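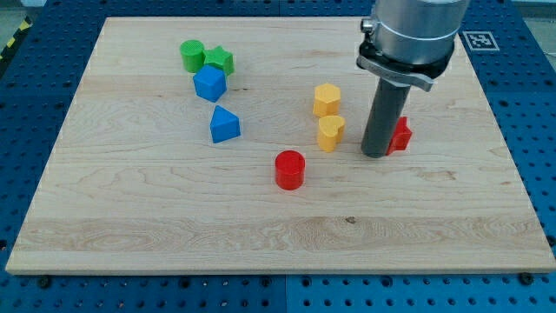

February 16, 2019. Picking the template converter back up after leaving it alone since September. Goal for today was to get the old Nosow part-layout files (.nlt) to open in Caltton without losing the hole tables. A layout template is a small thing: a header, a stock block, a fixture block, then one record per hole or fastener. The maple board on the blue pegboard table is as good a test part as any, a plain rectangle of stock with a dark bolt head near each of the two front corners, so the fixture block needs two entries and the stock block needs one. Wrote that template by hand in Nosow first, saved it as maple_a.nlt, and used it for everything below.

**File header**

First 4 bytes are the magic, then a version word, then the offset to the stock block. My September notes say the version word is big-endian. Wrong. It is little-endian in every file I opened today; the ones I looked at back then were all version 0, so the order didn't show. Fixed in `read_header`.

Offset is counted from the end of the header and not from the start of the file. The Kovács importer gets this right, and I should have read its source before spending the morning in the hex editor.

**Stock block**

Length, width, thickness, units flag, material string. The material string is fixed at 11 bytes, padded with spaces if it came from the old editor and with nulls if it came from the newer one. Caltton keeps the trailing spaces and then fails to match against its material list, with no message. You get "unknown stock" and default feeds. Strip both on read. On write, pad with nulls only.

Units flag: 0 is inches, 1 is millimeters. Value 2 turns up in a few files. Those look like inches stored in thousandths but I have only checked one of them against a drawing. Leaving it as a hard error for now.

**Fixture block**

Each record is type, x, y, diameter, keep-out radius. Type 3 is a bolt through the work surface. For the maple board both records came across with the right x and y, but the keep-out radius read as zero. Traced it to a padding byte after the type field in version 2 and up. With the byte skipped, both radii read back as entered.

Caltton's origin is front left, y going away from the operator. Nosow is rear left, y coming forward. So y has to be flipped against the stock width, and it has to be the width from the stock block, after unit conversion. I was flipping before conversion, which put both bolts well off the part. Test added.

Grain direction is stored in the low bit of the flags byte in the stock block. Nosow draws an arrow from it. Caltton has no such field. Put it in the comment line as `GRAIN=X` or `GRAIN=Y` so it survives a round trip.

**Batch run**

Ran the converter over the Celtevach archive folder, 200 files.

| Result | Files |
|---|---|
| Converted, hole table matches | 185 |
| Rejected, units flag 2 | 11 |
| Rejected, bad magic | 4 |

The bad magic ones are renamed zip files. Someone changed the extension to get them past the mail filter, I assume. Unzipped one by hand and there is a normal .nlt inside. Could detect this and unpack automatically, but with that few it's quicker to do it at the prompt.

The longest hole table in the archive has 70 records. Caltton loads it, though the list pane redraws on every row and it takes long enough to think it has hung. Same thing happens with its native files, so I am not chasing it.

**Extension association**

Installing the Kovács viewer on the shop PC takes over .nlt and does not give it back on uninstall. Double-click then does nothing at all. Repaired with:

```
assoc .nlt=NosowTemplate
ftype NosowTemplate="C:\Nosow\nosow.exe" "%1"
```

Needs an admin prompt. Had to log out and in before the icon came back, but double-click worked right away.

**Open**

- units flag 2: check more of them against drawings before accepting it
- decide whether to write version 1 or version 2 on export. Version 1 has no padding byte, and the older Nosow build opens only that
- slot records (type 5) are copied as raw bytes and not parsed. Caltton ignores them
- material string: what does Nosow do with accented characters? One Celtevach file has a byte above 127 in there and I don't know which code page it is

Converter is checked in on the `nlt-import` branch, tests pass, maple_a.nlt is in the fixtures folder next to them.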